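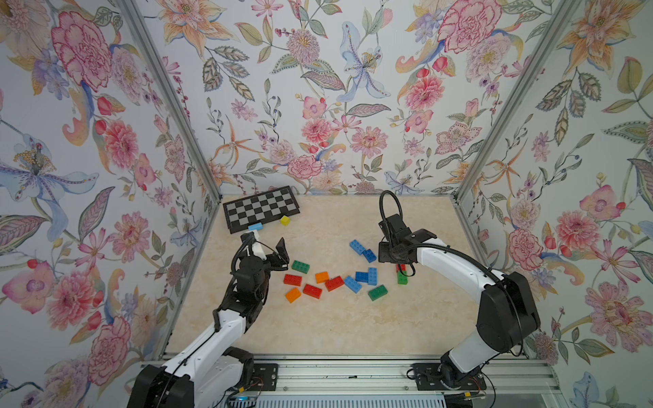 I have a bee in my bonnet about the order people do things in when they look after a two-arm cell, so bear with me. Everyone wants to start with the software. I did too, for years! Then I spent an August sharing a bench with Donnie Aitken at Harwood, and he wouldn't let me open a laptop until I'd been over every bolt on the front rail with a hex key.

He was right, annoyingly. With both arms bolted to one length of slotted aluminium, a mounting plate that has crept a hair will spoil every pick you've taught, and you'll spend 48 hours blaming the calibration. I have done exactly this. Callum Geddes still brings it up.

Cables come next for me, and I'm fussy. I want a proper loop above the gripper - more slack than looks tidy - and then I run the wrist to both ends of its travel by hand and watch the loop the whole way. People pull them tight for neatness and snap a connector by week three.

And please, leave the bricks in a mess. I know it's tempting to line them up by colour before a test (it looks lovely), but a gripper that can only manage a brick sitting square and flat hasn't been tested much. Tip a few over, stand one on end, let a couple touch.

My log for the Claveck job has 132 stoppages in it, and only 18 went down to code. The rest were screws, finger plates and wiring. Callum reckons I file them generously. He's welcome to come and hold the torch next time.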